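Karaki hand grippers, set-up part 4: first pick and place

Do this on the light wood table, mesh basket at the back, cup out on the table top.

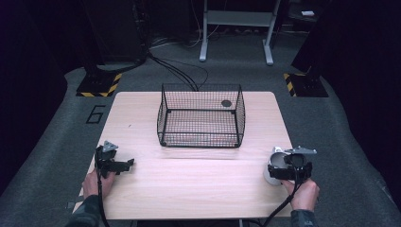
Hussam Saliba reckons the jaws should be zeroed every Monday, even if the grippers haven't been touched. Fair enough, do it. Steps below assume its done.

1. Both grippers plugged in, cables hanging free. Not round your wrist.
2. Open both jaws fully. Hold for a count of 4.
3. Start the log on the laptop. Wait for the beep.
4. Right gripper: close on the cup. Slow. Stop when it holds, don't squeeze.
5. Lift, over the basket rim, lower, open.
6. Left gripper: take it back out. Same speed.
7. Repeat 20 times, then save as one file.

Note: file under 53 lines means the log dropped out. Bin it, start agian from step 2.

Caution: fingers clear of the jaws when plugging in. They snap shut on power-up.

Caution: no pulling on a cable to get slack. Put the gripper down first, then sort it.

Spare jaw pads in the Drelumham box, top shelf. Last pair gone, tell Elias Hakim.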